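Re: [shared-cells] Clearance rules for two-arm benches, second draft
3 replies · 0 shares

Hello everyone,

Marwan, thank you for sending this around, and sorry for sitting on it until Wednesday. I wanted to read it with a cup of tea and a pencil, and then the pencil got away from me a little. I'll quote the part I have most to say about and put my comments under it.

Marwan Harb wrote:
> Section 4. Before either arm is enabled, the operator walks the
> bench and confirms (a) that no cable on one arm can reach the other
> arm's gripper at full stretch, (b) that each object is on the setup
> card, and (c) that nothing tall stands within 30 cm of a wrist at
> its home position. I know (c) is strict. At Kunville we dropped it
> for a while and I'd like to hear from the Naka people whether
> they keep it. Also, does anyone have wording for pressurized cans?
> We have none, and I think we should before this goes out.

First of all, I like this very much, and it is a good deal shorter than the old one (which I helped write, so I'm allowed to say so!). Our bench at Naka is the three-walled kind with a walkway on one side only, so "walks the bench" made us smile a bit, but I know what you mean by it and I would leave it in. Perhaps add "or views it from every open side" for people with walls like ours.

On (a), yes please, and I'd go one further. Most of the rules I've seen talk about cables as if they lived only on the arm, clipped down and well behaved. Our purple ones are clipped along the forearm on one side and then go off in big easy loops wherever they please, some out to the right of the bench and some down in front of it. The loops are there for a reason, the wrist needs the slack, but the rule should cover the slack as well as the clipped part. I'd suggest: "Slack is measured with the arm folded, when the loop is largest." Nilo had something like this in their house rules and it was the one line everybody remembered. 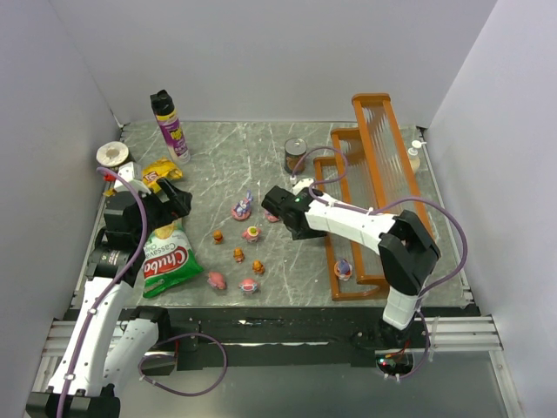

Does a household spray can need its own rule if the arms are only sorting toys and snacks?

It should have one, because the rule has to follow what is on the bench and not what the task is called. A can that never gets picked up can still be squeezed by a wrist passing behind a chip bag. What we do is swap in an empty, vented can of the same size, mark the bottom with tape, and write "empty" on the setup card next to it. If only a full one will do, it goes where neither gripper can close on it, and the force limit comes down for the whole session.

That's our wording more or less as it stands, so please take it and fix it up however you like. Qaisi, who supply our gripper fingers, asked us to mention finger pads in the same paragraph, but to me that belongs in Section 6 with the rest of the wear parts.

Now (c). We keep it, but I'll admit we keep it loosely. With little figurines it hardly matters, they're low and the wrist clears them. Pump bottles and tall cans are another story, and so are racks. A stepped rack with a forearm crossing over it is the setup I worry about most, as people check the gripper end and forget that the middle of the arm is also coming down. Could (c) say "within 30 cm of a wrist, or under any link"? It would make the check a bit longer, and I can hear the groans from here, but we went through our session log for March, all 1,326 entries, and the stops that cost us the most time were link contacts and not gripper contacts. I can send the log to anyone who asks. It's dull reading.

One small thing on (b). If two figurines are nearly alike in color and size, the card should say which is which in words. We had three orange ones listed simply as "orange" for far too long, and the handover notes were a muddle.

I'd be glad to help with the third draft if you want a second pair of hands, Marwan. Mornings are best for me, any time before 11.

Warmly,
Shaimaa Ezzat
Naka bench group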